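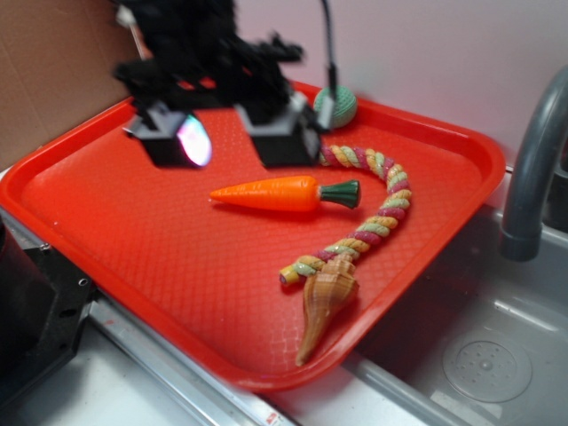

I have been putting the play kitchen back together over the past few evenings, after two years of it living in pieces between the hall closet and the garage. My niece's kids come to stay in August and the youngest is at the age where she wants to cook everything. Most of the food survived. The carrot is still a good bright orange, and the leafy top hasn't come off, which I can't say for the radish or either of the leeks. I put it on the red-orange tray, on top of the play sink, and that tray is the best thing in the whole set. It has a raised rim, so food stays on it when it gets carried across the room at a tilt, and the floor of it has a crosshatch texture that gives things a bit of grip. The mint-green ball isn't food as far as I know. It gets served as cabbage.

Washing took longer than sorting. I did the hard plastic in the real sink with dish soap and an old toothbrush. The carrot has ridges and there are grooves in the green part, and both hold on to dirt. Anything knit went in a mesh bag on cold. Two cloth tomatoes came out lumpy and I threw them away.

The storage is what I got wrong the first time. I had one big Flutby bin, and every meal started with the whole bin being dumped on the rug. Now there are three small ones: fruit and vegetables, dishes, and everything else. Napaporn gave me the idea. She runs a play group and keeps each bin shallow enough that a child can see the bottom. She also told me to put half of it away and swap it out after a week, so there's a fourth bin on the closet shelf with the cakes, the fish and most of the bread.

I'm still missing a faucet handle. Hadiza thinks it went out with the old couch, and she is probably right. I looked at replacements and the only one close to the right size was sold as a pack of 30, so I'm going to try a drawer knob from the hardware store first.

The stove knobs need tightening too. One spins all the way around without clicking. I'll do that this weekend if I can find the small screwdriver.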